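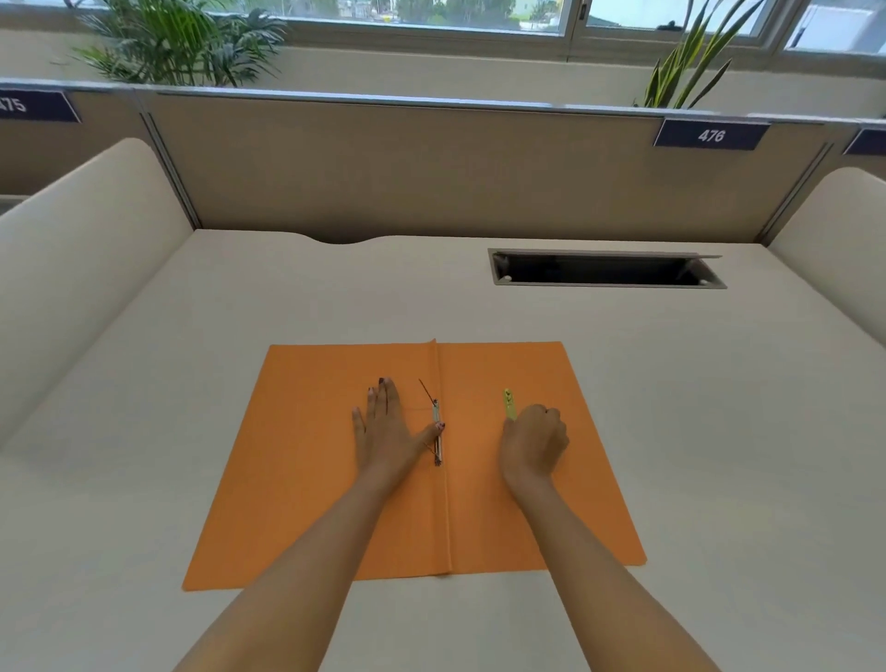

Progress report to the Damdale Food Fund: recipe testing for the Clarnthorpe community cookbook, January 2023

The testing phase of the cookbook is complete for the savoury chapters and part complete for baking. Work on puddings has not started. Each recipe is cooked from the submitted text, corrected, then cooked again by a second tester who has not seen the first attempt. Paper test sheets are kept by chapter in orange folders with two-prong metal fasteners, so that a corrected sheet can be put in directly behind the one it replaces. The typed version is made from the last sheet in each set.

Staffing

Gervásio Cordeiro has led the kitchen work. Morena Morelli edits the text and keeps the index. Wagner Macedo joined as second tester when Everaldo Furtado moved to the photography and layout side. The change delayed the soup chapter, which was retested from the beginning to keep the same pair of cooks on it throughout.

Soups and stews

All recipes in this chapter have passed. The main fault in the submitted versions was liquid. Contributors who cook by eye tended to give the water needed at the start and leave out what they add later, and the salt cod and chickpea stew caught on the base of the pan in the first test. The text now gives a starting quantity and a second quantity to be held back. Stock is specified as unsalted throughout, with salt added at the end.

The bean stew from the Barbosa family was the longest job. The submitted recipe called for dried beans soaked overnight but gave a cooking time suited to tinned ones. It has been rewritten for dried beans only. Cooking time depends heavily on the age of the beans, so the method now tells the reader to test for softness before adding the tomatoes. Acid added too early kept the skins tough in the first test and again, less badly, in the repeat.

Meat and poultry

Passed, with two recipes withdrawn. The pressed tongue could not be made to set reliably without more gelatine than the contributor was willing to accept. The rabbit pie duplicated another entry apart from the pastry, and its contributor agreed that the pastry should be printed as a variation.

Meatballs were tested with bread soaked in milk and with dry crumbs. The soaked bread gave a softer result and less shrinkage in the pan. The printed recipe uses 550 g of minced pork and makes enough for four. Oven temperatures are given for both fan and conventional ovens, following the fund's comment on the sample pages.

Baking

Yeast breads have passed. The enriched doughs have not. The test kitchen was cold in December and proving times recorded there were too long to print. The affected loaves will be repeated with the dough held in a proving box, and the text will describe how far the dough should rise before giving any time. Everaldo Cordeiro has lent the project a Dosar mixer for this work. Hand kneading instructions will be kept alongside in every case, as many readers will not own a mixer.

Cakes are being tested in tins of a single size where possible. Several submitted recipes named tins that are no longer sold, and one gave no tin at all. Quantities for these have been recalculated by volume and will need one further bake each.

Spending

Spending to date is £1440, made up of ingredients, kitchen hire and printing of test sheets. Ingredient costs for the meat chapter were higher than planned. Savings on kitchen hire covered the difference, and no change to the grant is requested. Receipts are held with the test sheets and can be sent on request.

Problems and changes

Weights and spoon measures were mixed in the submitted recipes. All dry goods over two tablespoons are now given in grams, and smaller amounts in level spoons. The change was applied to finished chapters as well, and Morena Morelli is checking these line by line against the sheets.

Next period

Repeat tests of the enriched doughs, then the remaining cakes. Puddings will follow in the same order as the draft contents list. Sample pages for soups and stews will be sent to the fund once the index entries have been checked.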